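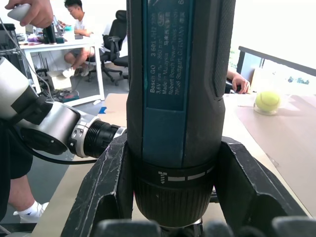

Dristell 5 is out for Windows and Mac

Stumness has released version 5 of Dristell, its audio editor for podcasts and spoken word. The update is free to anyone who bought a licence in April or later. Projects saved in older versions will open as normal, but once saved in the new format they can't go back.

The main change is the noise tool. It now works on the whole track at once, and you can hear the result before you commit to it. Batch export has gone up from 63 files to 1,000.

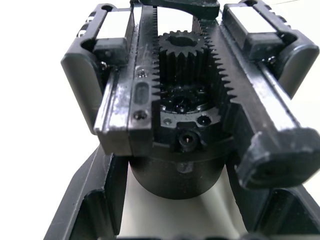
Presets and plug-ins

The Phromma preset pack is now part of the standard install, with 600 settings sorted by type of voice and room. Anent plug-ins load without the separate bridge — delete the old one first.
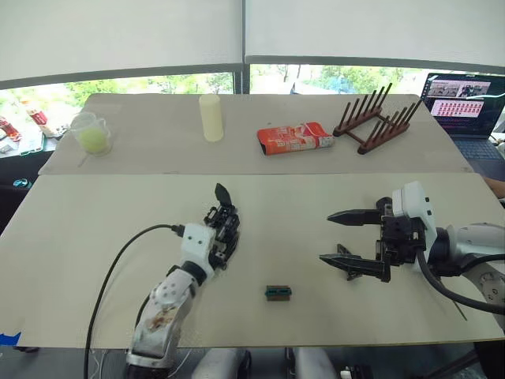 Dristell's room preview has been rewritten by Kevin Ó Flaithearta, who also looked after the old one. You pick a room and hear your recording as it would sound there. Glass matters a good deal in these settings. For a room with a wide window and roller blinds hanging over the upper part of it, start with "Bright office" and bring the reflections down a little. Trees outside make no difference to the preview, but you can add outdoor sound on a second track.

The download is in your account under Updates.

Search this site Go

4 comments Share

We use cookies to remember your settings. Accept Manage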